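Gestbridge > The School > About Us

Print | E-mail

April 29, 2021
By Hidayah Sopacua

About Gestbridge

Evening school for grown-ups. Reading, writing, spoken English, everyday math, a bit of bookkeeping. We're upstairs in the old Fuchs building on Kiduleck Street, green door, ring the lower bell. The upper bell is the dentist.

The old version of this page was way out of date (it still had us in the church basement) so this is me rewriting it between classes. Sorry for any mess.

How it started

I was teaching middle school and doing a reading group on the side. Five people the first night, in my kitchen, one of them my neighbor's father, who wanted to read the letters from his insurance company without waiting for his daughter to get home. That was the whole plan. Insurance letters. Then somebody wanted help with a driver's manual, and somebody else had a job application with a page of questions on it, and by January we had too many people for the kitchen.

Church basement after that. Cold, but free. Then the Fuchs building came up, second floor, used to be a tailoring workroom. Good windows on the street side. Bad stairs – see below.

Since then 1164 people have signed up for at least one course. Plenty come back for a second or a third. A few come back for the same one, which is fine, the book has changed twice anyway.

What we teach

Reading and Writing 1 and 2. For people who speak English fine but missed out on school, or most of it. Starts where you are. We use real mail, real forms, bus timetables, recipes, the notice from the water department. Level 2 gets into longer things, newspaper articles, a short novel if the group wants one.

Spoken English. Mixed ability and loud. If you want quiet this is not your class. Phone calls are the big thing here – people can manage face to face and then freeze up on the phone, so we practice calling the clinic, calling the landlord, calling in sick.

Everyday Math. Percentages, pay stubs, interest on a loan, measuring for carpet. No algebra unless you ask for it. Some people ask for it.

Bookkeeping for Small Jobs. If you clean houses or cut hair or fix cars and your records are in a shoebox, bring the shoebox. Runs for 6 weeks, always fills first.

Writing Workshop. Newest one. Life stories mostly, some poems, one very long thing about a ferry. The group reads out loud at the end of term, family welcome.

Each course runs two evenings a week except Bookkeeping and the Workshop, which are one. Two hours with a break in the middle. Tea and coffee on the landing, bring your own mug if you have one becuase we run out.

Who teaches

Me for Reading and Writing 1, and the Workshop. The rest is shared out between teachers who mostly have day jobs in schools or offices, plus a retired payroll clerk who does the Bookkeeping and is stricter than anyone else in the building. Everyone is paid. Not a lot, but paid. We decided early on that unpaid teachers leave in the spring, and students notice when their teacher changes.

We don't do certificates of our own. If you want to sit the high school equivalency we'll tell you where, go through the practice papers with you and help with the sign-up form. Some employers ask for a letter saying you attended, we can write that, ask at the desk and give it a few days.

The rooms

Front room is the big one, seats the Spoken English crowd if nobody brings a stroller in. Back room for Reading and Writing. Small room off the landing for one-to-one, also where the printer lives, so knock. Long tables in all of them, not desks. I don't like people lined up facing the front, they had enough of that the first time around.

Books: 563 on the shelves at last count, all of them can go home with you. Write your name in the red notebook. Keep them as long as you need but please bring the dictionaries back, we are always short on those in the last weeks of term.

Stairs. There are two flights and no elevator. If that's a problem call us before you sign up and we'll see which course can meet at the library annex instead. Reading and Writing 1 already does that for one group.

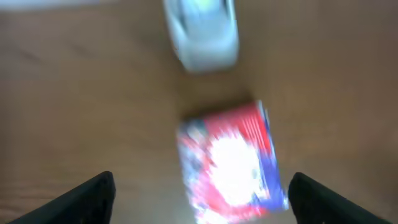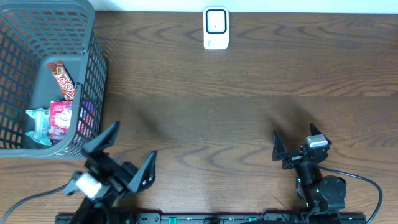
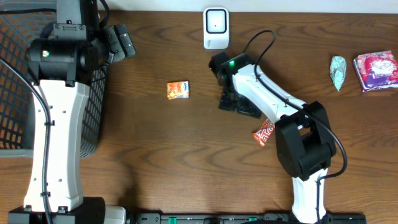
What it costs

Pay by the term or by the month. Reading and Writing 1 is free, always has been, and will be for as long as I have a say in it. The others are on a sliding scale – you tell us what you earn, we tell you the price, no paperwork to prove it. If your hours get cut halfway through, say so and we change it. Please don't just stop coming over money. It happens every term and it's always someone doing well.

The rest of our budget comes from a city grant, the book sale, and a couple of local businesses who send their own staff to us and pay full price for them.

Signing up

Online sign-up is through Clorkus, link on the courses page. You need an e-mail address. If you haven't got one, or the form gets you stuck, just come by any class evening before the break and we'll do it on paper. Takes ten minutes. Nobody is going to hand you a test at the door. We talk for a while, you read something short if you're willing, and we suggest a level. You can swap after the first week and lots of people do.

Class sizes are smaller than usual this term and the windows are open, so bring a sweater. Spoken English has a second group that meets by video. Same teacher, same book. Let us know which one you want when you sign up.

Children: there's no child care, I wish there was. Older kids can sit on the landing with homework if they're quiet-ish.

Things people ask

Am I too old. No.

Will my boss find out. Not from us, we don't give out names.

Can I miss a class. Yes, everyone does, shift work is what it is. Call or text so the teacher has the pages ready for you next time.

Do I need to buy the book. We lend you one. Pencils too.

Parking is on Kiduleck Street after six, free, but read the sign by the bakery, that bit is permit only and they do tow.

Anything else, leave a message at the desk and I'll call back, usally after nine when the last class lets out.

Print | E-mail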